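Simulation-first procurement

Simulation-first procurement is a way of planning the purchase of robots in which the buyer tests a virtual model of the equipment before ordering the real thing. It is used mainly by small manufacturers, warehouses and teaching labs that can afford only one or two machines and cannot easily send them back. The term covers both the testing itself and the budget rules built on it.

Background

Robot arms were once bought largely on the strength of a data sheet and a visit to the seller's showroom. Payload, reach and repeat accuracy were compared in a table, and the lowest price that met the numbers won the order. The method worked well for fixed jobs such as welding the same seam. It worked less well for handling mixed goods, where the shape of the gripper and the view from the cameras matter as much as the arm.

The planner Amerley Korletey set out a different order of work in a guide dated 5 April 2018. In it, a buyer pays first for a short period of virtual trials, writes the specification from the results, and only then asks for quotes. The guide was written for the Plinulton workshop, which was choosing a two-arm station for sorting small items.

Stages

A typical plan has four stages. In the first, the buyer lists the tasks and the objects to be handled. In the second, a model of the room, the work surface and one or more candidate robots is built. The third stage is the trial period, and the fourth is the purchase.

Models are usually kept simple. Walls and floors may be plain surfaces, and the objects are often taken from free libraries, so toys, fruit and tools can end up on the same table. Camera views are checked as well as arm movement, because a camera near the gripper and a camera looking down on the table answer different questions. The first shows the fingers and whatever is directly beyond them, and the second shows how the arms stand in relation to the table. 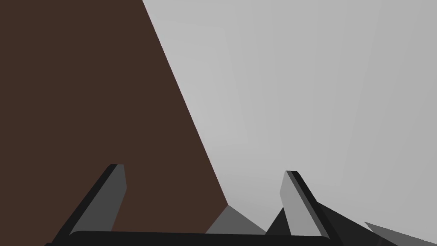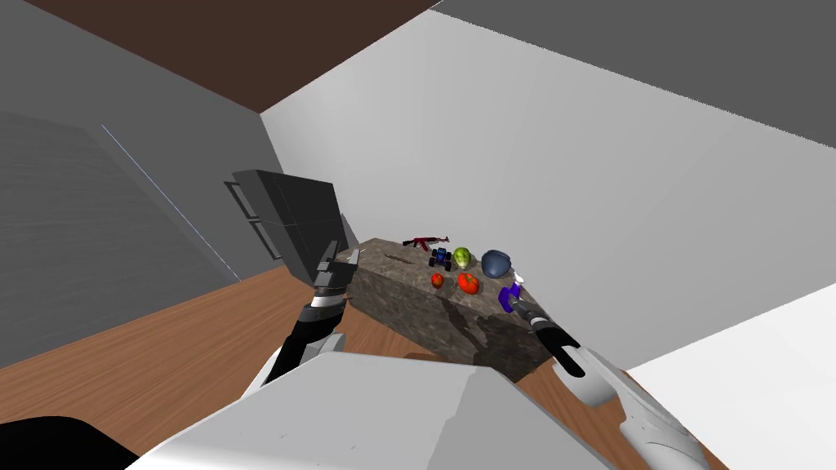
Simulated views: an open two-finger gripper at close range, and a two-arm robot at a stone-patterned block with small objects on top.

Budget

The cost of a simulation-first plan is normally split into trial costs and equipment costs, with separate approval for each. Trial costs include software, a suitable computer and staff time. Staff time is the largest of these in most plans and the one most often left out.

The Plinulton plan allowed 38 working days for trials and set aside 408 hours of staff time. Its task list had 11 entries, and a total of 984 virtual runs were logged. Two quotes were then requested, from Varkwood and Treleo. The Varkwood arm had the longer reach, but the trials had shown that reach was not the limiting factor at a table of the planned size. The Treleo quote was accepted, and part of the difference in price was moved to spare fingers and a second camera mount.

Equipment costs go beyond the arm. A full budget also lists:

Grippers and spare fingers
Cameras, mounts and cables
The table or stand, with floor fixings
Guarding and emergency stops
Delivery, setup and training
Yearly service and replacement parts

Guarding and floor work depend on the building and cannot be priced from the model. Buyers are advised to get these figures from a site visit.

Limits

A virtual trial gives good information on reach, clearance and camera placement. It is weaker on anything that depends on contact. Friction, soft packaging, bending cables and worn finger pads are hard to model, and a grasp that holds in software may slip on the real object. Plain rendered surfaces also make vision tasks look easier than they are under workshop lighting.

The Milošević rule, named after the consulting office that introduced it, deals with this by holding back part of the equipment budget until the real machine has repeated a fixed set of the virtual tasks. Some sellers object to the delay in payment. Others accept it in return for a smaller test set, agreed in writing before the order is placed.

Critics of the method also note that a small buyer may spend more on the model than a wrong choice of gripper would have cost. For a single arm doing a single job, a rental period of a month or two is sometimes the cheaper test.

See also

Acceptance testing
Equipment leasing
Offline programming
Total cost of ownership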